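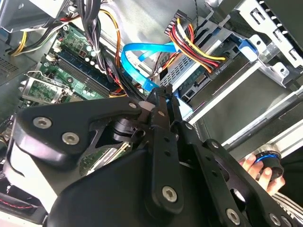

Celina Witkowska wrote in under my April post asking whether the robot arms are there to do our jobs or to give us new ones, and would I please pick one, since I'd gone on for a whole page and she still couldn't tell. Fair. Also she said the people who tell you it's new jobs are usually the ones who already have an office.

So this is my second try at answering. Writing it on my break and then finishing at home so forgive the typing.

6/18/25
5 min read
Print | E-mail

For anyone new. I work at Odgate, on the teardown side. Old office desktops come in from schools and insurance places and wherever, and we open them up, pull what can be used again, and the rest goes down the line for metal and board. I've done it long enough that I can get a drive out without looking. Memory too. CPUs I still look, I'm not an animal.

Then management brought in the arms. Two at our end of the building, on what everybody calls the Adby bench, after the Adby plant where the layout got worked out first. The idea is that the arms take over the pulling. Drives, memory, cards, cables. The sorting and the odd stuff stays with us. For now was the phrase used. Everybody heard the for now.

What changed for me, in order of how much I noticed it.

The pace. On the old bench you had a number and you hit it however you liked. Mine was 44 a shift. I could go hard in the morning and coast after lunch, or have a bad hour and make it up. Now the bench has its own speed and it isn't mine. It is slower than me on a cable. A lot slower. You stand there and your fingers itch. Liam Pearce says it's like watching your kid tie his shoes when you're late.

But it doesn't have a bad hour either. Or it has them differently. It'll be fine, fine, fine and then it meets a SATA plug with one of those little metal clips and it's stuck, and you're in there sorting it out.

The talking. Didn't expect this one. On the old bench we faced each other, two rows, and you talked all day. I know things about Lindalva Guimarães's divorce that her own sister doesn't. At the new bench you're facing the machine. You talk less. I came home the first couple weeks and my husband asked what was wrong and nothing was, I just hadn't used my voice.
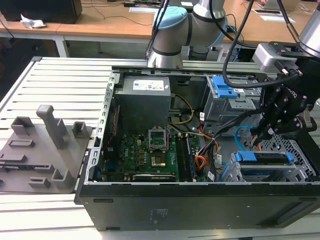 Gemma Furnival

Hands. OK this is the good part and I said I'd be fair. My wrists are better. I had the braces at night for years, both sides, and I stopped needing the left one in spring. Same motion all day with a screwdriver will do that to you and no pamphlet about stretching ever fixed it. Lindalva's thumb too. She had a shot in it last year and was due another and she's put it off. If someone had told me the trade was boredom for wrists, I might have signed right there. But nobody asked, it was just on the schedule one morning with our names next to it.

The cuts are down also. Anybody who's worked inside those cheap steel cases knows what the drive cage edges are like. I've got a scar on the side of my hand from a cage. I've got another one from the same model of cage, because I don't learn.

The pay. Here's where people get quiet. The bench people got 5 cents more for the first stretch, which is an insult or a start depending who's talking. The pull rate bonus went away for us, because how would you pay it, who's pulling? So some weeks I'm down. Not by much. I was a fast puller and the fast pullers lost the most, and I think that stings worse than the money does. It was a thing I was good at. You could see it on the sheet.

Nazar Nazarenko lost nothing because he was never fast. He was careful. And now careful is what they want, so he's the one everybody goes to. He can look at a case and tell you where the arm is going to have trouble, which bundle is going to be in the way, before anything moves. I used to beat him by a dozen units and tease him for it. Now I ask him stuff. He has not once brought up the teasing, which is worse.

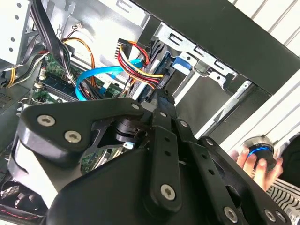
What they told us vs what happened

They told us there'd be 12 weeks of training. There was training. It was a slide show and then it was standing next to Nazar. I'm not complaining about the second half, I learned more from that than the slides. But put it on paper as what it was.

They told us no one would be let go. So far that's true. Two people left from the old bench and they weren't replaced, and that's the way it gets done isn't it, no one gets a letter. The rows just get shorter. I said this in a meeting and the manager said it was natural turnover. It's natural if you don't water it.

They told us we'd have input. Mixed. We asked for the tray of holders to be set where you can get at it without stretching, and that got done in a couple days, and I was honestly surprised. We asked for a mat to stand on. Still asking. We asked who sees the numbers off the bench and what they're used for and got an answer so long that I lost hold of the begining before it ended.

Somebody mentioned 500 cases as the point where they sit down and decide about a second bench. Nobody I've talked to knows where that number came from. Wainwright, our other site, is supposedly waiting to see how we do, and I've had a couple messages from people over there asking what to expect. I told them what I've told you. Get the bonus question answered in writing before the thing is plugged in. Ask about the mat. If there's one slow careful person on your floor who everyone rolls their eyes at, be nice to them starting today.

And go look at it running before you make up your mind either way. I had a picture in my head of something off a car ad, big orange thing throwing sparks. It's smaller than that and quieter. You get used to it being next to you. I still don't love reaching in near it, and I hope I never get so used to it that I stop thinking about where it is.

Celina, so, your question. Jobs or new jobs.

I think it's the same job with the middle taken out. The front of it, deciding what this case is and what's worth having from it, that's still a person. The back of it, fixing what went wrong, still a person. The middle was the part you did with your hands while you thought about dinner, and for some of us that was the part we liked.
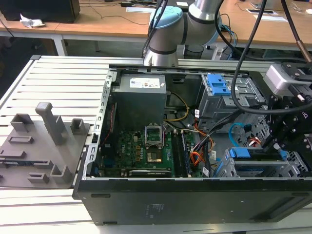 I did anyway. I'd get a rhythm going and it'd be lunch. Now I watch the clock, and I never used to be a clock watcher. Liam is the opposite, he says the middle was killing him and he'd rather stand and think than pull and not think. He's 20-something. He wants to learn the setup side and he's asked to, and they said put it in writing, and he did, and he's waiting. If they let him, I'll come back here and say that part was real. If they hire somebody from outside for it, I'll say that too.

I don't want the old bench back exactly. I want the wrists and the talking both. I asked if the two ends could be turned so we'd at least be facing across, and I was told the power drops are where they are. Power drops can be moved, I've seen them do it for the vending machine.

Lindalva read this over my shoulder and says to put that she's fine with people knowing about the thumb but I should have left the divorce out. Sorry Lin.

More when there's more. There's a meeting about the Disar thing coming up, the inventory system, the one we all have to get new logins for. If anyone at another site already has that running, tell me how bad it is and if it logs you out when you go to the bathroom, becuase that's the rumor here.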